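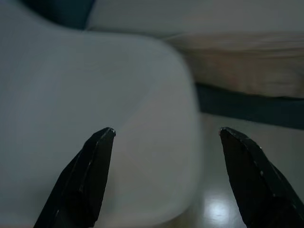

How long can I keep a sourdough starter in the fridge without feeding it?

Posted by crumbs_and_coffee in Baking and Bread

Hi all, hoping somebody can talk me down a little. I got a starter going back in the spring and I've been baking with it pretty much every weekend, but in August I'm going to be away for 15 days and I have no idea what to do with it. My neighbor offered to feed it, but she also offered to water my ferns last year, and I'd like to have a starter when I get home.

It lives in a tall Weidemann jar with a clip lid (rubber seal taken off). I feed it equal weights of flour and water, usually half plain bread flour and half whole rye from the Kerden mill shop. On the counter it doubles in five hours or so when the kitchen is warm. I've put it in the fridge for a week before and it was fine after 2 feeds, but it had a layer of gray liquid on top and smelled like nail polish remover, which freaked me out a bit.

So, can it go more than two weeks? Should I feed it right before it goes in, or let it rise first? And do I pour the gray stuff off or stir it in? I've read both and people seem to get very worked up about it. Thanks in advance!

Viewed 1391 times

rye_not_now

Two weeks and a day is nothing, please go enjoy your trip! I've left mine for a couple of months when I was moving and it came back, though it did sulk for most of a week first.

What I do before a long break is make it stiff. Take a spoonful of your starter, maybe 20 grams, and feed it with 60 grams of flour and only 35 of water. You'll have to get in there with your fingers because a spoon won't do it. It should feel like a slightly dry dough. Leave it out for an hour, just until it starts to puff, then put it in the fridge at the back, where it's coldest. The stiff dough ferments a lot slower than the runny kind and you'll probably see no liquid on it at all when you get back.

Don't let it rise all the way first. If it's already peaked when it goes in, it's eaten a good part of its food and you've lost some of your head start.

The gray liquid is just hooch - alcohol and water that separates out when the starter is hungry. Pour it off if you want a milder bread, stir it in if you like things sour. I pour it off, mostly because I don't like how it looks. The nail polish smell goes along with it and clears up after a feed or two. What you do need to worry about is pink or orange streaks, or anything fuzzy. If you ever see those, toss the whole thing and scald the jar. Don't try to scoop around it.

When you're home, take it out in the morning, break off a piece the size of a walnut, mash it into warm water, and feed it your normal way. Mine needs two feeds, sometimes three, before I'd trust it in a loaf. If you bake with it after the first one you'll get a brick, ask me how I know.

Also, leave that rubber seal off, you had that right. The lid can sit on top.

Undura2108

just freeze it. works fine for me

hearth_on_the_hill

Agree with the long answer above. Freezing can work but it knocks the yeast back more than the fridge does, and for a couple of weeks I don't see why you'd bother.

What I would do is dry some as a backup, and that takes no effort at all. Spread a few spoonfuls of bubbly starter on parchment, as thin as you can get it, and leave it somewhere airy until it snaps when you bend it. A day is plenty in summer, longer if it's humid. Crumble it into an envelope and write the date on it. I have some in the pantry from when we lived in Uncombe, and I brought a pinch of it back last winter after I cooked my main one by forgetting it was in the oven with the light on (and then preheating the oven, yes). It took four days of feeding and smelled like old socks on day two, then it was its regular self.

One more thing on the rye - keep using it for the feed before you go. Mine always wakes up faster on whole rye than on white, so I use all rye for the last feed before a break and the first one after. Your measurements are going to look a little different because rye drinks up more water, so add a splash if it won't come together.

crumbs_and_coffee

Thank you both, this helps so much! I'm going to do the stiff version and dry some on the side. Tried the kneading-with-fingers thing tonight as a practice run and it's all over my sleeves, but the dough looks right I think? Will report back at the end of the month.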